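Notes from the Shared Floor, October

Those of you who only come in for the mail may not have noticed, but we have been slowly putting the snack corner to rights, and I am very pleased with how it is coming along. It has been on my list since the Nistero people moved upstairs and left us with more room than we knew what to do with, and a bit of fruit and a proper place to put it seemed like a good way to begin.

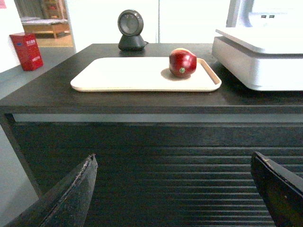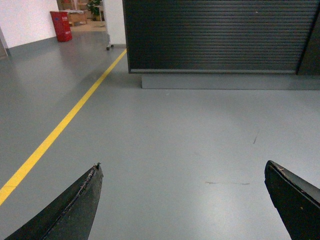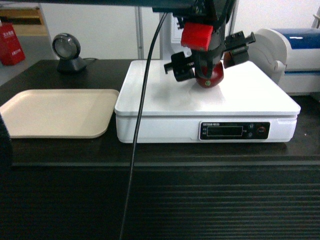 The fruit comes from Ernudham, the little farm shop out past the bridge, and we are paying for it by weight, which is where the kitchen scale earns its keep. Please weigh what you take and write it on the sheet, to the nearest 20 grams or so (a good-sized piece is often more than 300, which surprised me!). Put the scale back to zero when you are done, and if something has leaked on it, a damp cloth is plenty. I would keep the spray cleaner well away from the buttons.

Trays can go back wherever there is a flat spot for them, rinsed and dried, please, and with the little stickers peeled off. I know the stickers are a nuisance. I found 3 of them on my own sleeve last week and one on my car keys.

The slatted cabinets are staying, by the way, after a good deal of back and forth with Elero about taking them away. A soft brush along the slats does far more good than a cloth, and I have left one in the supply closet for anybody who finds dusting as soothing as I do. Do keep the floor in front of them clear of boxes and bags overnight.

Orders for the next delivery should be in by 4, and pears are back on the list.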